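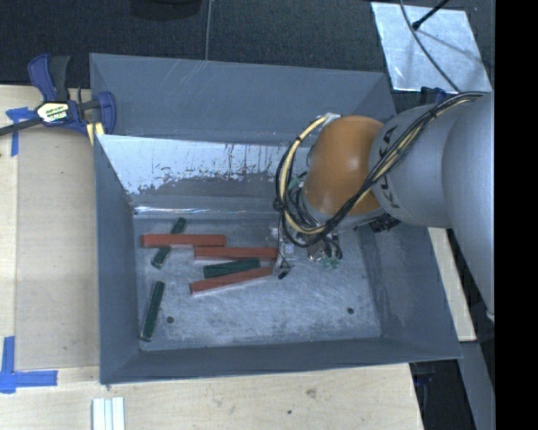
Red and green blocks in the gray bin, Senwood workshop

SORTERS AND PACKERS WANTED, SENWOOD BLOCK WORKSHOP
Posted Nov 18, 2018

Short version: we have a lot of building blocks to sort and not enough hands. Part time, paid, starting as soon as you can. Read the whole thing before you write please, most questions are answered further down.

What it is
Senwood takes back block sets from schools and play groups, sorts them, checks them and packs them up again for the next place. Long narrow blocks mostly, reds and dark greens in the current batch, other colors after that. They come in mixed up. They go out in full sets, 57 to a set, right colors, no damaged ones.

What you'd be doing
Emptying returns into the gray bins
Picking out blocks by color and length
Checking edges and corners, feel with your thumb as well as look
Wiping down anything sticky (there will be sticky)
Packing sets, filling in the slip, closing the carton
Sweeping up your end of the bench at the end of shift

Blocks with a split go in the reject tub. Small dents are fine. Paint worn through at the ends, ask Amra, she decides. Don't glue anything yourself, we had a bad week in October with that.

Hours
2 shifts, morning 8 to noon or afternoon 1 to 5. Pick one and stick to it if possible. Swaps are OK if you sort it out between yourselves and tell Boris the day before. Minimum three shifts a week.

Pay
$13 an hour, paid every second week. Paid break, 15 minutes. Training shift is paid the same as any other.

Who we're looking for
No experience needed. Really. You should be able to tell the reds from the oranges under indoor light, some of the older sets are close. You'll be standing most of the shift, stools available if you need one, just say so. Cartons are heavy when full, there is a cart, use it. Patience helps alot. If you've worked in a stockroom, a library or a preschool mention it.
18 or over for this round, sorry.

What to bring
Closed shoes, no sandals. Sleeves you can push up, you'll be reaching down into bins all day. Gloves are here, S to XL. Lunch if you want it, there's a fridge and a microwave, label your stuff.

How long
Until the order for the Flornia play centers is done. 600 sets in total. After that we'll know more about the next batch and will ask who wants to stay on. No promises on that yet.

Getting here
Back entrance, through the yard, green door. The front one is Haddad Upholstery and they're tired of sending people round. Bikes can go inside along the wall. Parking is tight in the mornings.

To apply
Email or drop off a note with: your name, phone number, which shift, earliest start date. No résumé needed, a few lines is plenty. Ask for Amra Kelmendi. If she's out, Boris Papadopoulos can take it. Questions about pay or paperwork go to Eleni Mladenović and only those, she is in the office mornings only.

We'll call everyone back, may take a few days. If you get a call from a number you dont know, pick up, it's probably us.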